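Visit to the Brander Mill, Firgate
Posted 5/2/22

The Brander mill opens its doors to the public twice a year, and this spring I finally got one of the places. I have been knitting and sewing for most of my adult life and had never seen fabric made on anything bigger than a domestic machine. The mill is on the east side of Firgate, past the rail bridge, and there is no sign until you are almost in the parking lot. If you drive, come in from the north. The road along the river was closed when I went and the detour added half an hour.

Tickets have to be booked by email. They went up in March and were gone in two days, so get on the mailing list if you want to go in the fall. There were 27 of us in the morning group. We signed in at a desk in the old wages office, were handed foam earplugs and a high-visibility vest, and were asked to tie back long hair and take off scarves. Closed shoes are required. A woman in sandals was lent a pair of rubber boots.

Our guide was Brijesh Rawat, who started at Brander as a trainee knitter and now runs the day shift. He talked for ten minutes before we went in, which was sensible, as you can't hear much of anything once the machines are going. Brander makes cotton jersey and rib, almost all of it for T-shirts and underwear. It used to weave as well. The looms were sold when the Dhillon family bought the business, and the weaving shed is now the warehouse.

Yarn store

The tour begins where the yarn comes in. Brander does not spin. The yarn arrives on cones, packed in cartons, and is left to stand in the store for two days before it is used so that it takes up moisture from the air. The room is kept humid on purpose. Dry cotton yarn is brittle and throws off more fly, and fly is what stops the machines. My glasses fogged when we walked in and stayed fogged.

Rawat passed around two cones, one carded and one combed. The combed yarn has had the short fibers taken out and feels smoother between the fingers. It costs more. He had us untwist a length of each and pull it apart, and the carded yarn gave way first almost every time. A cheap shirt that goes fuzzy after a few washes was probably made from carded yarn, he said, though bad finishing can do the same.

Knitting hall

The hall holds 42 circular knitting machines in long rows. Each one is taller than a person, with the cones on racks around it and the yarn running down through feeders to a ring of needles. The fabric comes out underneath as a tube and winds slowly onto a roll. On one of the newer machines there are more than 2000 needles in the cylinder. When one of them breaks, it leaves a vertical line down the whole length of the cloth until somebody spots it, so every machine has a light inside the tube and the operators walk the rows looking for lines.

The noise is a steady rattle more than a roar. With the earplugs in it was fine. Fans on rotating arms blow lint off the feeders all day long, and there is still lint on every ledge and pipe. We were told to stay inside the yellow lines and mostly did.

I asked about changing over from one fabric to another. A simple change of yarn takes under an hour. A change of cylinder, to go to a finer gauge, takes a full day and two people. That is why the mill likes large orders and why small clothing labels have trouble getting exactly the jersey they want.

Dyehouse

The dyehouse is in a separate building across the yard. It is hot, it smells faintly of vinegar, and the floor is wet, so watch your step. The tubes of gray goods (that's the term for undyed cloth, which is really a pale cream) are sewn end to end into a long rope and go around and around in closed pressure vessels. You can look in through a small round window and see the rope passing. Most of the group took a turn.

Dark colors take much longer than pale ones, mainly on account of the rinsing. Black and charcoal go through the most rinses of anything Brander makes. Ingeborg Grabner runs the small lab at the back, where a swatch from each batch is washed, rubbed and left under a strong lamp before the batch is released. She had a board of failed swatches on the wall. To me, half of them looked identical to the ones that had passed. She put a pair under the light box and switched from daylight to store lighting, and one turned noticeably green.

The water goes to a treatment plant on the site and then to the town sewer. There were several questions about this. The answers were straightforward, if short. The mill pays by volume and by color of the discharge, and it put in a second settling tank two years ago.

Finishing and inspection

After dyeing, the tube is slit open, dried on a frame that holds it by the edges, and compacted. Compacting is the step I knew least about. The cloth is pushed together lengthwise between a roller and a heated shoe so that it has already done most of its shrinking before anyone cuts it. Skip it and a T-shirt gets shorter and wider in the laundry. I own several like that.

Every roll then goes over an inspection table with a light beneath it. The inspector marks holes, lines and oil spots with a small sticker at the edge and keeps a tally. Too many points and the roll is sold as seconds. Evelien Segers was working the table when we came through and let three of us try it. I missed a dropped stitch that she had seen from the other side of the table.

Sample room and talk

The visit finished upstairs in the sample room, with coffee and a talk by Pao-chu Man on how to look after jersey. This was the most useful part for anybody who isn't planning to open a mill. My notes, tidied up a little:

Wash inside out in cool water, with less detergent than the box says.
Dry flat if you have the room. If you use a line, hang the shirt by the hem.
Keep heavy knits off hangers entirely, as the shoulders stretch.
Fold a printed shirt with the print to the outside, so that the crease doesn't run through the ink.
Don't iron over a print.

I went through my own drawers the same evening and refolded everything. The charcoal one came out better than I expected, a proper rectangle with the print facing up.

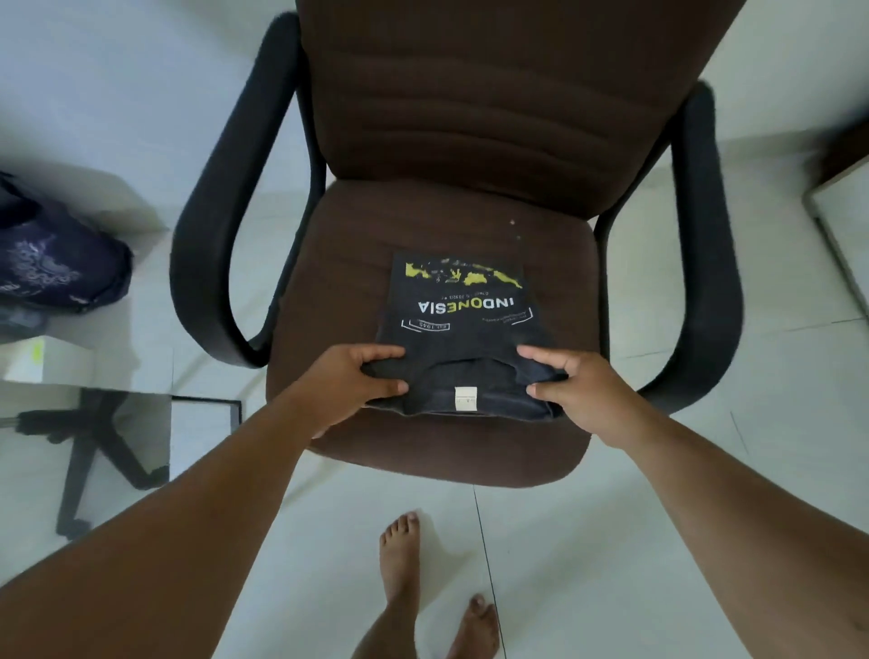

Wayne Tremblay wrote to me after reading a draft of these notes and disagreed about the line drying. He has always pegged his shirts at the underarm seams, where the marks don't show, and says that hanging them by the hem leaves a ripple along the bottom that never quite comes out. He also thinks cool water is fine for most things but does nothing for collars. I have tried the underarm method for a week now and the marks are less visible, so I may stay with it.

The mill shop

There is a shop on the ground floor, open to anyone, tour or no tour. It sells seconds and roll ends by weight, plus a small range of finished shirts under the Trerkard name, which are sewn elsewhere from Brander cloth. The roll ends are in bins by color. Rib is kept separately at the back and goes quickly. I bought a length of navy interlock and enough gray rib for cuffs. The faults on mine were two small stickers near one edge, easy to cut around.

Bring your own bags. Cards are accepted. The shop shuts for lunch, and the morning tour ends just before that, so if you want to look properly you need to skip the second cup of coffee.

Practical details

The tour takes two and a half hours and you are on your feet for all of it except the talk. There are stairs up to the sample room and no elevator, although the talk can be moved downstairs if you ask when booking. Children under 12 aren't admitted. Photography is allowed in the knitting hall but not in the dyehouse or the lab.

By bus, take the 834 from Firgate station and get off at the stop after the bridge. It runs once an hour. There is a diner opposite the stop that does a decent soup, and I waited there for the bus back.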